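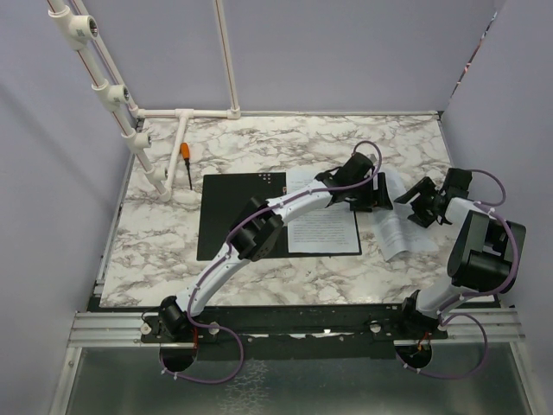

Gizella Bognár writes that her grandfather's store opened in February 1731 according to the family Bible, but the Romstead Chronology puts it in February 1732, and she would like to know which of us is wrong.

Neither is wrong. See the first question.

The Romstead Chronology: Frequently Asked Questions
3 min read
Updated Jul 18, 2022

Why does a date from before 1752 sometimes differ by a year?

Until 1752 the legal year in the British colonies began on March 25. A February event that we would place in 1732 was still in 1731 for the person writing it down. We list these under the modern year and give the original in parentheses. Some clerks wrote both years with a slash, and where they did we copy the slash. (For the Bognár entry, we take "grandfather" in the wider sense – the family has used it for several generations of storekeepers.)

Do you also correct for the missing days?

No. When the calendar changed in September 1752, eleven days were dropped. We leave the day and month as recorded and add "O.S." for Old Style. Please don't convert dates before sending them to us.

How many entries are there?

The Chronology has 790 entries. Another batch from the Wustuten mill papers is being checked and will go in when the page references are complete.

Where do the entries come from?

Mostly town meeting minutes, church registers and the weekly newspaper. The newspaper run held at Pai Street is 1,510 issues, with gaps in the 1860s. We use diaries and letters too, if we can see the original or a clear copy.

What counts as a source?

Something written within living memory of the event. A plaque alone won't do. Family stories are welcome as leads, but they are kept in a separate file until a document turns up.

Why is there nothing listed for some days of the year?

There are seven such days. We have not found anything for them that we can date firmly, and we would sooner leave a day blank than fill it with national news.

The newspaper gives one date and the gravestone gives another. Which do you use?

The newspaper, if it came out the same week. Stones were often cut years later. The other date goes in the note.

How do I report a mistake?

Use the form on the contact page and give the entry number. You will get a reply within 14 days. Corrections are marked with a small "c" and the old reading stays visible.

Can I reprint entries?

Yes, with credit. Text from the Zatport letters is the exception – ask first.

Related
Reading old handwriting: a short guide
Founding of the Zatport ferry
Double dates in church registers
Wustuten mill papers: what we have so far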